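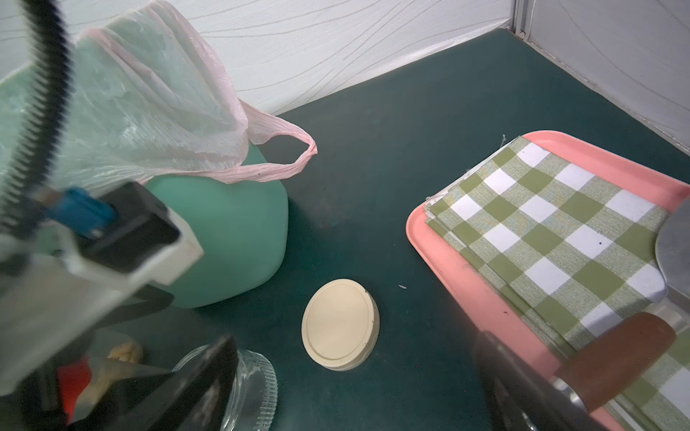 Chapter 4
Sorting and Clearing a Work Surface

4.1 Scope

Chapter 3 covered the cleaning of empty counters. A counter in use holds food, containers, cloths, tools and waste together, and it has to be sorted before it can be wiped. The method given here follows Coughlan and Phelan, whose household survey recorded 1717 surfaces in the Jotham district.

4.2 Classes of item

Items are assigned to a class before any of them is moved. Open food comes first, then containers, textiles, hand tools and waste. A lid found apart from its container is classed with containers and set aside until the match is found. A folded cloth on a tray is a textile, and the tray is treated as its carrier. A spatula resting on a cloth is lifted off by the handle before the cloth is taken away.

Plastic bags are a special case. A bag draped over a jug may be waste, a cover or a spare liner, and its class is settled by inspection.

4.3 Position of the waste bin

The bin is placed within arm's reach of the worker, with the liner folded over the rim. A liner that bunches on one side should be pulled even before use.
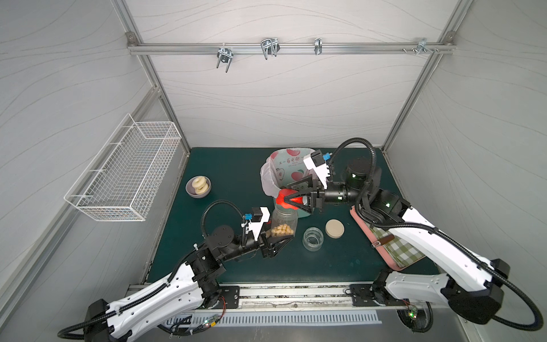

Figure 4.1 Work surface with lined bin, a bowl of donuts and a jar of snacks. Wire basket on side wall.

4.4 Open and closed storage

Wall baskets and hooks hold items in daily use. Dry snacks are kept in jars, and the fill level is noted when the jar is returned to the shelf.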